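Unit 4 handout: working rules for recording household tasks
Course: Automation in the Home, J. Bodin
Revised 27 Jan 2023

4.1 Scope
These rules cover first-person recordings of manual work, made as reference material for robot handling. They apply at both course sites, Misholm and Clekthorpe. Fixed-arm cells are covered in Unit 5.

4.2 Before the task
Write the task sheet first. It names the start state, the end state and the objects to be handled. Check electrical outlets near water and note their position on the sheet. A fitting with a visible gap in the wall around it is reported to the site contact before any wet work starts.

4.3 During the task
Work at normal speed. Both hands should stay in view while they hold an object. Do not pose or repeat a grasp for the camera - a repeated grasp is logged as a separate attempt. Broken glass ends the session.

4.4 Labeling
Each hand gets its own label track. The minimum set is reach, grasp, hold, move, release. Where one hand holds and the other moves, both tracks are filled in. Transparent objects are labeled by their outer edge, including any part hidden by fingers. Segments shorter than 200 ms are merged with the one before. Sessions are cut into files of no more than 1000 labels.

4.5 Worked case: glassware at a sink
Clear glass on a reflective background is the hardest case in this unit. Glare on tile and steel can be mistaken for a rim. Mark such areas as "reflection" and leave them out of the object track.

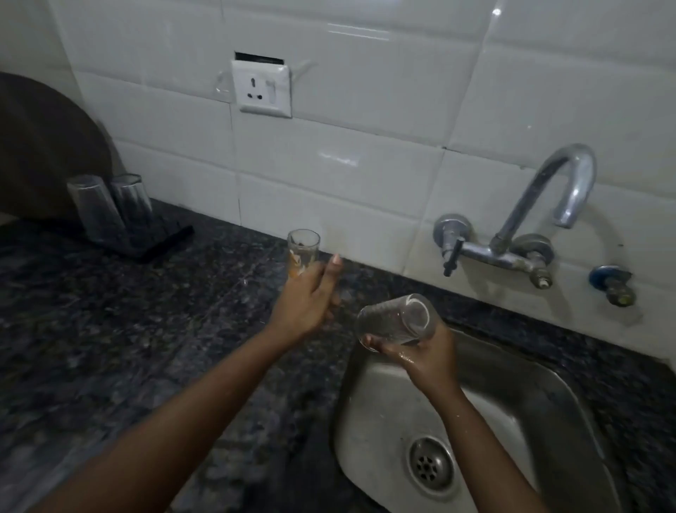
Fig. 4.1. Two-handed glass washing. Left hand: upright glass with orange print. Right hand: plain glass, tilted over the sink.

The glasses on the rack are labeled "static" until a hand touches them.

Exercise for February: write the two label tracks for Fig. 4.1 and list every area you would mark as reflection. Maximum 12 lines.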